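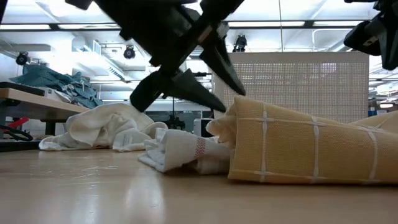 Gion Mayrhofer wrote to us after his second trip with the Nemside door alarm that he had slept through a whole night in a hostel for the first time in years, and asked if we could please make one in a quieter color. We can't yet, but we loved the letter! His other question, whether it works on a door that opens outward, is answered further down.

Nemside Travel Door Alarm and Wedge

The Nemside is a small rubber-footed wedge that goes on the floor behind the door of your hotel room, guesthouse or rental apartment. If somebody pushes the door, the wedge grips and a siren goes off. You don't need tools, and you leave no marks for the landlord to complain about. It weighs so little that you'll forget it's in your bag (I once carried mine through a week of day hikes without noticing).

We started stocking it at Liltow because so many of our customers rent places by the beach, where the locks can be old and the spare keys have been through a lot of hands. A good lock is still the best thing you can have. The wedge is for the nights when you look at the lock and think, hmm.

What's in the box

Nemside wedge with siren
2 batteries, already fitted (pull the plastic tab before first use)
Drawstring pouch
Folded instruction sheet

Setting it up

Close and lock the door first. Slide the thin end of the wedge under the door until it touches, then move the switch on the side to ON. There are three levels of sensitivity. Use the lowest one if your building shakes when trucks go by — the highest will pick up a slammed door down the hall, and you will meet your neighbors.

It holds best on tile, wood and concrete. On thick carpet the siren still works but the grip is weaker.

Doors that open outward: the wedge can't hold these shut. For them we sell the Joly handle alarm, a loop that hangs over the inside handle and sounds when the handle is turned. Plenty of people pack both, and they fit together in the Joly pouch.

Getting out in a hurry

Please practice this once before you go to bed! Switch off, kick the wedge back with your heel, open the door. Children should try it too, with a grown-up there. Keep the wedge out of the way during the day so no one trips on it.

Flying with it

Slide the switch to OFF before you pack. Mine has gone in both carry-on and checked bags, but rules differ, so have a look at your airline's battery page.

Price and returns

Nemside wedge: $23
Returns accepted for 70 days, used or unused
Replacement rubber foot: $6

Questions about fit go to Hugo Millet at the Liltow help desk. Send him a photo of the gap under your door if you have one.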